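Drudix Hand-Held Gripper Comparison: README

Contents and scope

The release holds recordings made with two hand-held grippers on soft household goods. It was put together to compare finger pad geometry and camera settings before either gripper design was moved to an arm. No arm data is included. If you need replayed trajectories, see the Morach arm release, which uses the same episode format but different joint limits.

There are 159 episodes in total. 78 were recorded with the Drudix gripper and the rest with the Chisholm gripper. Episodes vary in length, and anything over 2000 frames was split at a point where the fingers were fully open. Split episodes keep the same base name and gain a part suffix. Loaders that treat every file as an independent episode will see a start pose in mid-air for the second part.

Hardware differences

Both units are two-finger designs driven by a trigger in the grip. The camera sits behind the fingers and looks forward over them. The differences that matter for training:

Finger opening. The Chisholm unit opens wider. Opening is stored as a fraction of full travel, so the same value means a different gap on each gripper. Use the calibration file to convert to millimeters before mixing the two.

Pad compliance. Pads on the Drudix unit are stiffer. On thin fabric they tend to slide before they pinch, and operators were told to approach at a steeper angle. The Chisholm pads deform more and tolerate a flatter approach, but they recover slowly after a hard squeeze.

Trigger response. The Drudix trigger has a short dead zone at the start of travel. It has been left in the raw signal. The filtered signal removes it and adds a delay of 2 frames.

Recording conditions

Sessions were recorded in homes and small work areas, on tables that were left furnished. Lighting was whatever the room had. Exposure was locked at the start of each session on the Drudix unit and left on automatic on the Chisholm unit, which makes brightness a fairly reliable clue to which gripper was used. Anyone training a policy across both should apply brightness augmentation or the model will pick this up.

Patterned table covers were kept in on purpose. Plain surfaces gave pose tracking too few features when the camera was low, and several early sessions had to be dropped for drift.

File layout

Each episode folder contains the video, a pose track, the raw and filtered opening signals, and a short text label. Poses are given in the frame of the first image. Timestamps come from the camera clock. The opening signal is sampled faster than the video and has to be resampled; the loader in the tools folder uses the nearest sample, and linear interpolation gave no measurable gain in our tests.

Labels name the object class and the intended action (pick, slide, fold, press). They do not record success. A success field was planned for the February update but the two annotation passes disagreed too often on folds.

Known problems

Pose tracking degrades when a large part of the view is covered by cloth. Affected spans are flagged in the pose track and should be masked.

Finger shadows on the work surface are strong in some sessions. The Clanirell segmenter marks them as part of the gripper in a minority of frames. Its masks are supplied as is.

Opening values near zero are unreliable on thick plush items, where the pads stop against the material and the trigger keeps moving. Treat values under the threshold in the calibration file as closed. 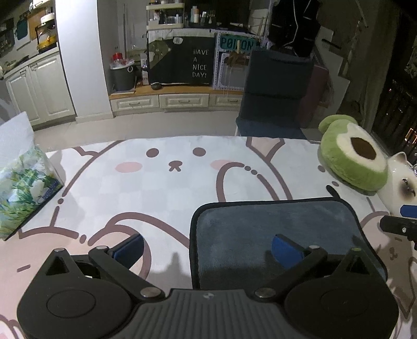
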